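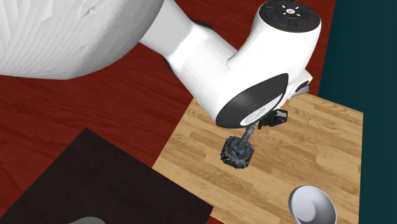 Robot arm over a light wooden board (computer render).

Sports Reporting, notes for session 8
Who told you that? Sourcing an injury story

Hi all, these are my notes from the lecture, tidied up a bit for those who missed it. I went off on a tangent about press box pies and I've left that out (you're welcome).

The case we worked through was Delwyn Treloar's knee. Quick recap: Delwyn had played 217 games for Harnside, went down in the third quarter of a home match in February, and was carried off in front of a crowd of 2441. By the time the siren went there were already three versions going around. One had her out for the season, one had her retiring, and one had her back in a fortnight!

Have a look at where each one came from. The "out for the season" line was a fan account that got it from someone sitting near the bench. The retirement line was a misreading of something her mum, Raelene Treloar, put on her own Facebook page, which said she was "so proud of everything Del has done out there". Read it cold and you can see how a tired sub-editor got to retirement. But she didn't say it. The fortnight came from the coach, Wiremu Donnelly, who was asked about it walking down the race and said he hoped she'd be right in a couple of weeks. He hadn't spoken to the doctor yet.

So which one would you run? I asked for a show of hands and most of you went for the coach. Fair enough, he's named and on the record, but look at the verb. He hoped. If your headline says "Treloar back in a fortnight" you've turned a hope into a diagnosis, and your name's on it, not his.

Family posts

We spent a fair while on this and I'd like you to keep thinking about it. A relative's post is often the first real information anyone gets, and I've used them myself. My own rules are pretty simple:

Ring or message the person before you quote them. Raelene told a reporter later that only one outlet had bothered.

Say where it was posted and who could see it. A public page and a post to friends are very different things.

Watch words like "critical", "stable" and "serious". Hospitals mean something by them, and an uncle at the end of a long night might not. Put them in quote marks and attribute them.

If the story changes, update the top of it and say what you changed. Don't just slip a new paragraph in and hope.

Somebody asked (good question, sorry I rushed it) whether you can run a story with just one source. Yes, sometimes, if the source is in a position to know and you tell the reader it's just the one. "According to her mother" at the end of the first sentence costs you four words.

For next time

Read Helmi Sjöberg's chapter on club doctors, the first half will do. Then rewrite the Treloar story as it stood at the final siren, using only what was known at that point. Keep it under 3000 characters, and send it to Tayla Ormsby, who's marking this one. Late ones go to her too, so don't email me!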